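3.2 The household catch-all

Every home in the Bevdale sample had one: a bin, drawer or basket into which things were put by people who fully intended to put them somewhere else. Residents called it the junk drawer, the odds bin or, in one household, "October," after the month it was supposed to be sorted. We logged 2275 items over the course of the study, and for 70 of them no member of the household could offer a theory of use.

Following Panitz, we treat the catch-all as a place of storage and avoid the word "clutter," which our residents reserved for the belongings of their spouses. What matters for sorting is how the items lie. A small collection in a deep container settles on the floor and against the walls, and the piece a person wants tends to be under the piece they don't (Figure 4).

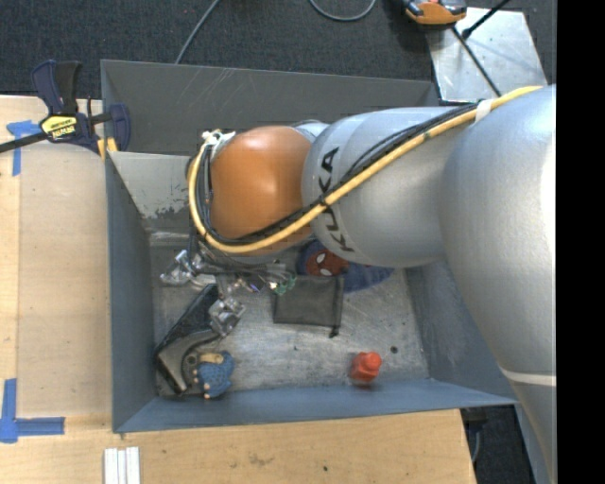

Figure 4. A small collection of objects in a gray metal bin.

Soft items made the most trouble. A pouch has no fixed shape, hides whatever is beneath it, and may hold a second catch-all of its own. Two coders, Ginette Ross and Tomomi Kobori, disagreed at length on whether a pouch and its contents should be entered as one item or several — the matter was settled by lunch, in favor of one. Hard items were easier to code, though residents parted with them less willingly. Keys to locks long since replaced were kept in every case, "just to be safe," and were returned to the bin as soon as the coders had finished with them.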